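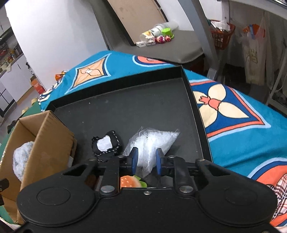

A small black pouch and a clear plastic bag in a black tray.

I gave up salon blow-dries in October and I don't miss them. I want to make the case for doing less to your hair, because most of what I read about hair pushes the other way.

For years I had a standing appointment at Salgado, a salon in Tavside. My stylist there was Ladan Kazemi and she was very good. I would walk out with smooth, shiny hair, sleep on it badly, and by the second morning it was flat at the crown and bent over one ear. So I would get the straighteners out. Then I'd go back. At the end of last year I added up the receipts and the total came to 801 pounds, without tips.

That is a lot of money for hair that looked right for one evening at a time.

My hair is fine and slightly wavy, and it sits just past my collarbones. Left alone it dries with a bend in it. I spent most of my twenties treating that bend as a fault. Magazines told me it was "frizz" and sold me serums for it. When the beach look came in, the same magazines told me to buy a spray to put the bend back. I bought the spray as well.

What I do now takes 8 minutes. I wash it in the evening, squeeze it with an old cotton T-shirt, comb it once with a wide comb and leave it. In the morning I wet my hands, scrunch the ends and pin back the front if it's annoying me. I use one conditioner, from the supermarket, and I don't think the brand matters much.

People object to this in a few ways. The first is that it only works for some hair. That's true, and I can't speak for curls or coils, which need more care than mine does. The second is work. My friend Jinfeng Ye sees clients all day and says she would be judged for turning up with air-dried hair. I believe her. But I think the standard is silly, and it falls almost entirely on women. Her colleague Michalis Papadakis has a head of waves that nobody has ever asked him to straighten.

The third objection is that getting your hair done is a pleasure. I agree with that one. I still go to Ladan for a cut, and the head massage at the basin is the best part of my month. I have no quarrel with anyone who loves a blow-dry and can afford it. My quarrel is with the idea that it counts as basic upkeep, like brushing your teeth.

There were some bad weeks at the start. My fringe did what it liked and I wore a lot of hats. I also kept finding half-used bottles at the back of the cupboard – I gave 16 of them away, mostly to my sister, who has since complained about the smell of two.

The straighteners are still in the drawer. I used them once, for a wedding, and my arms ached by the time I'd finished the back.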